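Folding, again

Another month, another shirt-folding result. The Osis group posted its write-up of Jestix last week, and three readers forwarded it to me with some version of "this looks like the real thing." I read it twice. It's a decent piece of work, and I don't think it shows what the summary says it shows.

The method is easy enough to describe. People demonstrate folds, the system learns to predict the next stretch of motion, and a second model scores each prediction by how flat it expects the cloth to end up. Low scores get thrown out before the arm moves. The scoring model is the new part. It was trained on 1919 clips, and the authors say it lets them get by with 577 demonstrations, where their earlier system, Jerkel, needed over twice that.

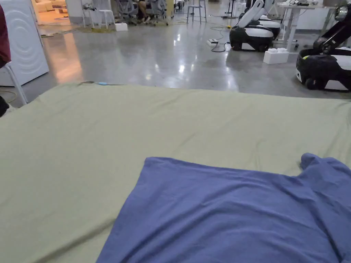

Hanna Vakulenko

My trouble starts with the setup. A T-shirt spread flat on a plain green sheet, blue against green, is about as kind a starting point as cloth ever gives you. The collar is easy to find and so is the straight edge. Anyone who has pulled a shirt out of a dryer knows that getting it to lie like that is most of the job, and the paper leaves that part to a person.

Then there's the test. The headline number comes from 42 trials, all with shirts, and a fold counted as good if two graders agreed it looked neat. I couldn't find out whether the graders knew which method they were looking at. Kiros Mamo, who reviewed an early draft, told me he had asked for a crumpled-start condition and was told it would come in a follow-up.

I do like the scoring idea. Angelovski tried something close to it with towels and dropped it when the scorer kept approving folds that were flat but in the wrong place. The Jestix paper gives that failure one sentence. I'd have traded the whole related-work section for a page on it.

The code is promised for March. If it arrives, I'd start by swapping the green sheet for a patterned one and running the same trials over again.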